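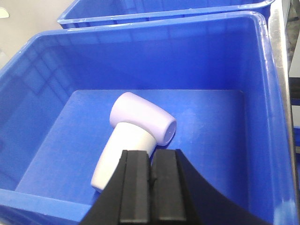

21/09/2022, Wednesday, toy sorting, back bench

Well, the big blue bin is almost done with, and I'm so pleased! Pei-shan and I have been at the Arngate donations since the start of the week, and there were moments yesterday when I thought we'd be pulling things out of that bin until January. One piece left in it now, the little one with the lilac head and the off-white handle. I've been calling it the hair dryer, and Toshiko calls it the mallet (she has only seen it from the doorway, so I'm not giving her a vote). It has an open round end with a bit of a recessed rim and a tiny dark hole near the middle, and I think something used to plug in there, a nozzle or a little fan cover maybe. If anyone comes across a loose part in the odds and ends tray that could fit, please put it on my shelf.

Hatem asked me to write down how we're sorting, so whoever picks up the next load can carry on the same way. Pretend-play things (hair salon, doctor, kitchen) go in the Elska crates. Anything with wheels goes to Yi-chun, who is much more patient than I am about axles. Blocks and puzzles stay in their bags until they've been checked for missing pieces, and please, please write on the bag when you've checked it, even if it's only your initials. I went through the same farm puzzle twice on Monday and felt very silly.

The running tally is 791 pieces logged, and I was so hoping for 800 before the week was out, just for the satisfaction of it. Of those, 11 are set aside for repair and eight I couldn't put a name to at all. Those eight are in the shoebox by the Zeman catalogs, so do have a rummage when you've got a minute, I'd love some guesses.

Washing: warm water and the mild soap, soft brush for the grooves. Don't soak anything with a hole in it, the hair dryer included, or you'll be shaking drips out of it all afternoon the way I did with the teapots. A damp cloth does fine. Ardalan wants the bin itself wiped down too before the next load goes in, floor and corners, and he's right about the corners.

Still to do: new labels for the Elska crates (the old ones are peeling), ask Skeltar about spare lids, find my good pencil.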